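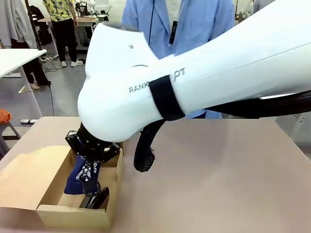 4 min read

Home Essays Letters Archive

Search essays... Go

In Praise of the Plain Cardboard Box

I have packed for six moves, two long trips and one very crowded basement, and I will argue with anyone who tells me to buy plastic tubs. Give me a tan corrugated box with flaps that fold all the way back! Give me a long table to set it on, too, because packing on the floor is how you end up with a sore back and a box full of things you never really looked at.

My case is simple. A plain box asks you to make up your mind. You open it, you see bare cardboard on every side, and whatever goes in has to earn its spot. A tub with a snap lid and molded handles feels so permanent that you start storing things in it for the pleasure of storing them (I did this for years with winter hats). When I moved to Drelville in January I gave away every tub I owned and bought boxes from Nikley, and I had a wonderful time.

I love a soft thing in a box. Shoes, pouches, padded bags, all of it settles into the corners and takes the shape it's given. Hard things want wrapping and worrying over. Soft things just go in, and if you leave the flaps wide open while you work, you can change your mind as often as you like, which I do, constantly.

And cover the table! Brown paper is perfect. It makes the whole surface feel like it belongs to the job, and you can write on it: what goes in which box, what you forgot, a phone number. Keep a marker lying right there next to the boxes, within reach, and you'll label as you go. A marker in a drawer across the room might as well be in another state.
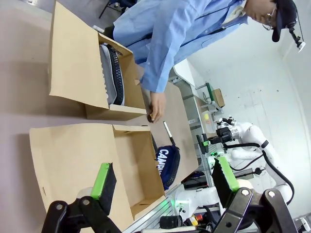

Anisa Menon wrote to me that I had the order wrong, and that the label should go on before anything goes in. Decide what the box is for, she said, write it on the flap, and then you'll stop slipping odd socks in with the camping gear. I tried her way on the hall closet and it was faster, I admit it. It was also less fun. Half the joy for me is finding out what a box is about once it's nearly full, and I have a box marked "lamps, mostly" that I wouldn't trade for anything.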